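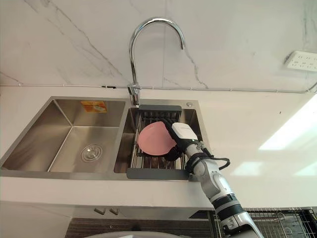

What Is an Obituary?
A guide for readers who are mostly still under 12
By Kaj Stougaard
2021-12-18

If there is a grandparent in your house, you may have seen one open the newspaper, skip the wars and the weather, and go straight to a page full of small photographs of smiling people. The people have all died. Your grandparent reads every word and then says something like, "Well, I never knew he played the tuba."

Those are obituaries. You say it oh-BIT-choo-air-ee, and if you get it wrong the first few times you are in good company.

An obituary is a short piece of writing that tells everybody a person has died and says a little about the life they had. It does two jobs at once. One job is news: who died, when, and where to go if you want to say goodbye. The other is a story, and a tricky one, as it has to squeeze 97 years into a space the size of a playing card.

Who writes it?

Famous people get theirs written by reporters. Some newspapers write these ahead of time and keep them in a drawer, or these days in a computer folder, while the famous person is still walking around eating lunch. It sounds rude. It is mostly a way of getting the facts right without a rush.

Everyone else's is usually written by the family, at the kitchen table, on one of the worst weeks they've had. A funeral home often helps. So if you spot a spelling mistake, be kind about it.

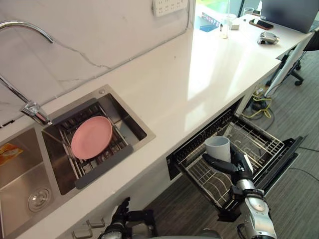 What goes in it?

There is a sort of recipe, though cooks differ. Most have the person's full name (including the middle name they kept quiet for decades), their age, and where they were born. Then comes school, work, and who they married. After that you get the things they loved, such as fishing, or church, or arguing with the radio.

Then there's the list of relatives, and this part has its own odd language.

"Survived by" means the family members who are still alive. It does not mean there was a shipwreck. If a woman was survived by 11 grandchildren, she had 11 grandchildren living when she died, and very likely a large refrigerator.

"Preceded in death by" means relatives who died before she did.

"In lieu of flowers" means "instead of flowers." The family would like you to give money to something she cared about. Lieu is a French word, and you say it like "loo." Yes, go ahead and laugh. Everyone does once.

"Visitation" is a time when people can come and see the family before the funeral. Nobody has to give a speech. There may be cookies.

Why are some so short?

Newspapers often charge for the space, by the line or by the inch. When my great-aunt died in Stuldale, in November, we wrote 450 words about her and then found out what 450 words would cost. The printed one came out a good deal shorter. We lost the part about her parrot - I am still sore about it. Many families now put the long version online, where parrots ride free.
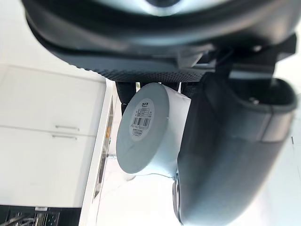 Photo: Kaj Stougaard

Is everything in it true?

The dates should be. The rest is true the way a school picture is true: hair combed, clean shirt. My great-aunt's said she was "a spirited card player." She cheated. Every person at that funeral knew what spirited meant, and a couple of them wanted their quarters back.

Is it okay to read them?

Sure. You might feel sad, even about a stranger, and that's fine. You can stop, or ask a grown-up about it. You might also learn that the quiet man from the hardware store once drove a bus across Alaska.

Could I help write one?

If someone in your family has died, you can ask. Children remember different things than adults do. An adult will put down the name of the company Grandma worked for. You might be the one who remembers what she called the cat.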